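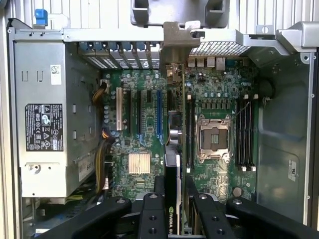
Do long fingers work better than short ones for pulling and seating cards inside a PC case?

Long fingers are the better choice if the case walls are high, but check how much of the wrist camera's view they cover before you buy.

Boards > Automation > Grippers and Cameras > Long fingers vs short for PC assembly

nisreen_t
April 20, 2023
I'm comparing the Darico parallel gripper with the Bidmont one for tower work: graphics card, RAM, CPU, drive. The tower lies on its side and the parts wait in a gray fixture to the left of it.
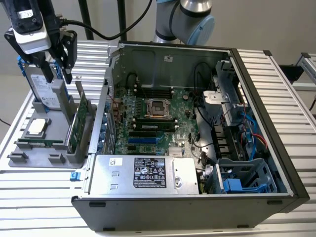
The Bidmont set closes harder, but the finger bodies are wide and I have to approach each slot from one direction only. Darico's are slimmer and flex a little under load. I ran 60 card insertions with each and can't pick a winner. Does anyone have an opinion?

slotcover
Slim ones. Flex is fine on a card, as the slot does the last bit of aligning for you.

karam_afaf
I disagree with slotcover. Flex is what tilts the card. What I'd do, in this order:

1. Grip the card by its top edge, bracket upright, and come straight down over the slot. 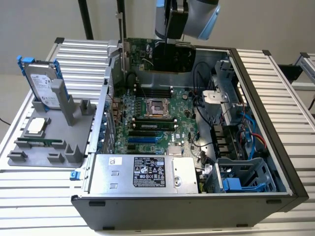

2. Slow down for the last 5 mm and let the force limit stop the arm.
3. Let go, open wide, then back out.

Stiff fingers every time for step 2.

slotcover
With stiff fingers and a bad pose estimate you push on the board. I'd take the tilt.

nisreen_t
My pose estimate is the weak part, so you may both be right. From the wrist the fingers hide the lower ends of the long slots and the memory slots. 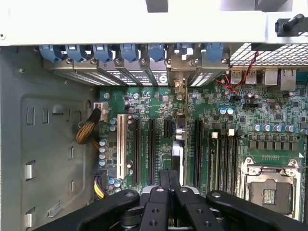 Wrist camera over the board, CPU socket at lower right

karam_afaf
Then use the fixed camera for the slot ends and keep the wrist one for the sockets. The Cladness controller takes both streams. Mine has been on two cameras since August.

nisreen_t
OK, will try that with the Bidmont fingers first and post the numbers.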